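The long way round to Kistcombe

I have been meaning to write about the walk for a while now, and since it has rained all afternoon and the washing is draped over every chair in the house, I may as well get on with it.

It began, as most of my schemes do, with somebody else's enthusiasm. Josefina Acuña, who I used to share an office with back when I still had an office, rang me up in the spring and asked whether I had ever thought of learning to walk properly. I said I had been walking for fifty-odd years and felt I had got the hang of it. She meant walking with a map, over hills, for more than one day at a time, and she had already picked the route. It went from Rallberg down to Kistcombe by way of the old drovers' track, and she had it all written out in pencil on the back of a gas bill.

Now, I like a stroll. I like a stroll with a bakery at one end of it. What Josefina had in mind had no bakery at all until the second evening, and I said yes before I had properly looked at the contour lines (which is a very good way to say yes to things, if you are the sort of person who dithers).

I spent the summer getting ready, after a fashion. I walked to the library and back with four cookery books in my rucksack. I walked up the hill behind the church until the dog refused to come any more and sat down in the gateway with her back to me. I bought boots, and I wore them indoors while I did the ironing because the young man in the shop told me to, and my husband got so used to the clumping that he says the house is too quiet without it.

By October I could do ten miles without complaining, or at least without complaining out loud, and off we went.

The first day was glorious. I don't know how else to put it. We left Rallberg just after eight in the morning with mist lying in the bottom of the valley and the tops of the trees poking out of it, and we climbed for two hours and hardly spoke. Josefina is a wonderful person to walk with, as she doesn't need things pointed out to her. If there was a buzzard she had seen it, and I had seen it, and we both just carried on and were pleased.

We ate our lunch against a wall, out of the wind. Cheese and pickle, a bit squashed, and a slice each of the ginger cake I had made to my aunt's recipe — the one with the black pepper in it, which I must put on here one of these days, as several of you have asked.

It was in the afternoon that I learnt my first real lesson, and it was about drinking. I am hopeless at it. I can go from breakfast to supper on two cups of tea and never notice. That is all very well when you are sitting at a desk, but by three o'clock I had a headache like a tight hat and I was getting cross about the stiles. There seemed to be far too many of them and I took every one as a personal remark. Josefina stopped, turned me round, looked in the side pocket of my rucksack and found my water exactly as full as it had been when I left my own kitchen. She didn't tell me off. She just stood there, arms folded, until I had drunk half of it, and twenty minutes later I was a nice woman again.

I had a long letter about this afterwards from Kanini Mwaipopo, who reads these ramblings of mine and has walked in places a good deal hotter than ours. She tells me she drinks at every gate, thirsty or not. I have taken that up, and I can report that it works splendidly in farming country and rather less well on open moor, where you may not meet a gate all morning. There I go by walls, or sheep if I am desperate.

We slept that night at a farmhouse where the landlady had put hot water bottles in the beds, with knitted covers on. I nearly wept. I had got it into my head that I would lie awake worrying over the next day's climb, and instead I went out like a lamp and woke with the pattern of the pillowcase printed on my cheek.

The second day was wet. There was a bit of a muddle over which side of the plantation we ought to be on, and we went down a long slope and then had to come back up it again, and that was the one time I thought quite hard about buses. The highest point of the whole walk is 547 metres, and I know the figure because it is carved on a stone at the top, and I sat down on that stone in the drizzle and ate the last of the ginger cake with enormous satisfaction. You couldn't see a thing. I looked round for Josefina up there and she might have been standing inside a pillow. 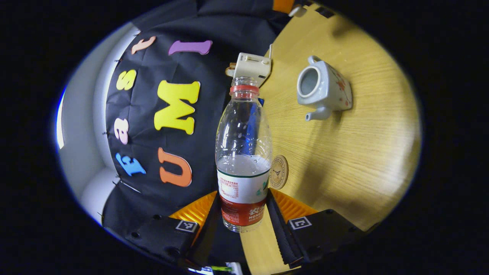 Coming down was harder on the knees than going up had been on the lungs. I had been warned about that and hadn't believed it. If you are thinking of trying something similar, do borrow a pair of poles, even if you feel silly with them, and cut your toenails before you set out. I know it isn't a lovely thing to read over your breakfast but I would have been so grateful if someone had told me.

We came into Kistcombe just as the street lamps were going on. The bakery was shut, of course. It had been shut since two. But the pub was open and there was a fire, and they brought us soup and a whole loaf on a board with the butter already soft, and we took our boots off under the table and hoped for the best as regards the smell.

I have been home for some weeks now and I keep catching myself looking at maps. There is one spread over the spare bed at the moment with a tin of mints on the corner to stop it curling. Josefina wants to do the coast next, in four days, with a ferry in the middle. I have told her I shall think about it, and she has gone ahead and looked up the ferry times.

The recipe for the cake will be up next, once I have worked out how much pepper my aunt meant by "enough".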